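Progress report, equipment budget
Norkstead household handling project
To: Evelien Kuipers
From: Ruben Lambrechts

Spending is on plan. We bought the second hand-held gripper from Dekker in February and paid for it out of the small tools line, which leaves 600 dollars there. Both grippers are now signed out to the bedroom sessions, covering bedding, small packages and things left lying on top of a bed.

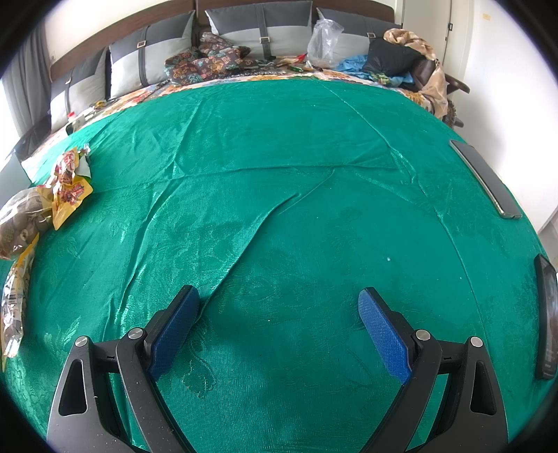 The larger purchase is still open. Jozef Van der Linden has two quotes for the arm mount and prefers the one from Onix, even with the longer delivery. Please confirm by email whether we can place that order before the next payment comes in.

Finger pads are the part we underbudgeted. The original plan had one spare set per gripper. Hanneke Jacobs asks for 768 dollars to cover pads and pivot screws through the end of the grant, and I support that. Storage will cost almost 2000 dollars, as planned.

Still to do:
Service contract for the mount, with Nathalie Mulder
Move of the charging shelf to Plisatgate
Revised parts list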